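Chapter 10
Household Work and the Measurement of Time

Print this chapter | E-mail this chapter

Nestor Agbayani and Consolacion Quiambao

Chapter Objectives

After studying this chapter, the student should be able to define household work and distinguish it from leisure and from paid employment; explain how a time diary is kept and coded; describe the main sources of error in reports of time use; and apply the third-person test to ordinary activities.

10.1 Introduction

Most of the work described in the earlier chapters of this book leaves a record behind it. A wage is paid, an invoice is issued, a shift is entered on a schedule. The student of labor can begin with these records and ask what they include and what they omit. Household work seldom leaves such a trail. A meal is cooked and eaten. Floors are swept and will need sweeping again. Clothing is gathered, washed, dried, folded, and returned to the places from which it will shortly be taken. Unless someone writes these activities down as they occur, the hours given to them are lost to the investigator, and often to the members of the household as well.

For much of the history of economic statistics this loss was accepted. Household work was treated as part of family life, and the national accounts were built around goods and services that passed through a market. The consequences of this choice are well known. When a family hires a cleaner, the cleaner's wages enter the accounts. When a member of the family does the same cleaning without pay, nothing is entered, although the floors are equally clean. The student should keep this case in mind throughout the chapter, as many of the technical questions that follow are variations upon it.

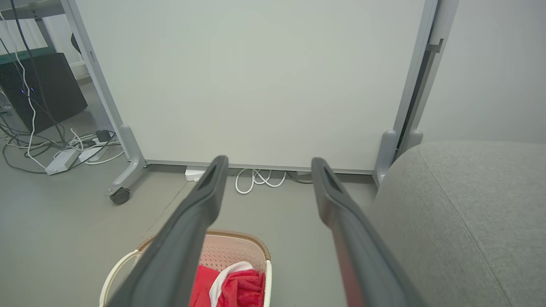
The term "household work" is used in this book for unpaid activities that maintain a dwelling and the people who live in it. It includes cooking, cleaning, laundry, repairs, shopping, and the care of children and of adults who need assistance. It also includes planning, such as deciding what is to be bought or remembering that a bill is due. Planning is the most difficult of these to measure. It is frequently carried on during other activities, and respondents rarely think to report it.

10.2 The Third-Person Test

A simple rule separates household work from leisure and personal care. An activity is counted as work if another person could be asked or paid to do it and the household would still receive the benefit. Washing a shirt passes the test, for the shirt is clean whoever washes it. Sleeping fails, and so does watching a film.

The rule is easy to state, and most activities can be sorted by it without dispute. Some cannot. Gardening may be undertaken for food, for the appearance of the property, or for the pleasure of being outdoors, and a single afternoon may serve all of these purposes. Reading to a child could be done by a paid caregiver, yet many parents would deny that the benefit is the same. In this book such activities are coded as work when they meet the formal test, and the respondent's own view of them is recorded separately.

10.3 A Case: The Dalisay Household Survey

The Dalisay Household Survey is used as a running case in this chapter and the next. It was carried out in March in the town of Dalisay and in the neighboring settlement of Imis, and it enrolled 141 households. Each adult was asked to keep a diary over a period of 30 days. The diary was divided into intervals of 10 minutes, and for each interval the respondent wrote a main activity, a second activity if there was one, and the names of any other persons present.

The designers chose short intervals in order to capture tasks that are broken up over the day. Laundry is the clearest instance. The person responsible may spend a few minutes sorting, leave the room, return to move a load, attend to something else, and fold the clothes late in the evening. A respondent who is asked at bedtime how long the laundry took will often give only the time spent folding. In Dalisay, the diaries regularly produced higher totals for laundry than the same respondents had offered in the opening interview.

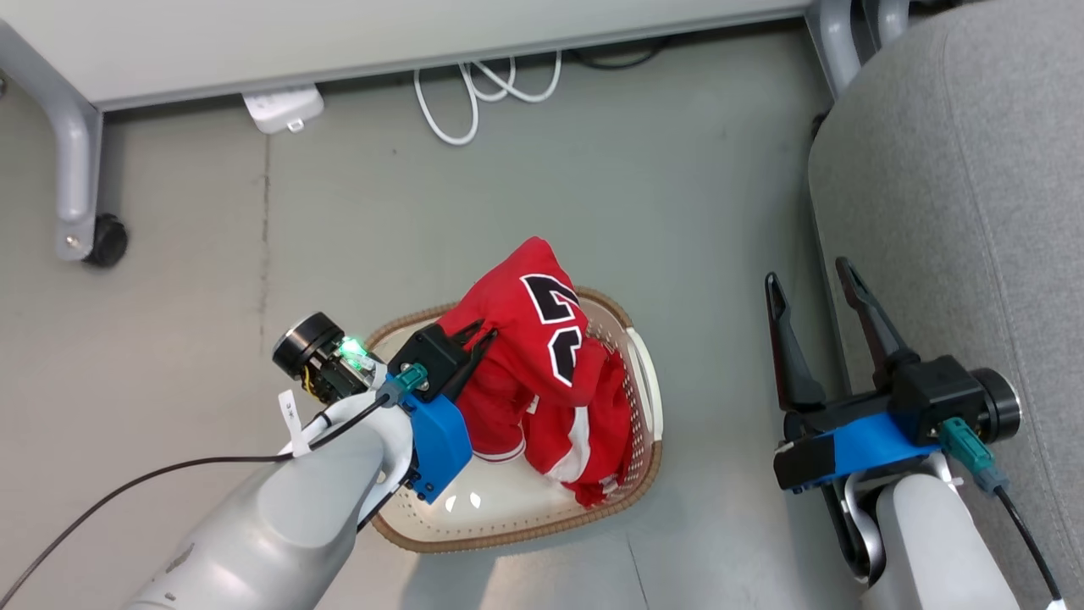

Figure 10.1. Red garment in a laundry basket.

Entries were coded by two readers working independently. Where the readers disagreed, the entry was discussed and a decision was written into the coding manual so that later cases could be treated alike. The student should note that the manual grew considerably during the study. Ordinary language does not divide the day as neatly as a coding scheme requires, and an entry such as "tidied up, kids' room, talked to Mother" may reasonably be assigned to several categories.

10.4 Sources of Error

Three kinds of error deserve early mention. The first is recall error, in which the respondent fills in the diary some hours after the event and forgets or compresses what took place. The second is the omission of secondary activities. A parent who cooks while supervising homework will commonly record the cooking alone. The third is fatigue. In the Dalisay study, entries became shorter as the month went on, and the number of secondary activities fell. It would be a mistake to conclude that the respondents had become less busy.

Methods of correction for each of these are taken up in Chapter 11, where the Dalisay diaries are compared with those collected by the Huluvum Project under a shorter design.

Key Terms: household work; third-person test; time diary; secondary activity; recall error; coding manual

Print this chapter | E-mail this chapter

Reader Comments (3)

flirkamari
We used this chapter in our evening class. The objectives mention leisure but there is no section on it. Is it covered in Chapter 11?

M. in Imis
My aunt kept one of these diaries. She said the second activity column was too narrow to write in, so she left it blank most days. Perhaps that should be listed under 10.4.

second year student
The link to the coding manual does not open for me. Could it be posted again before the end of the term?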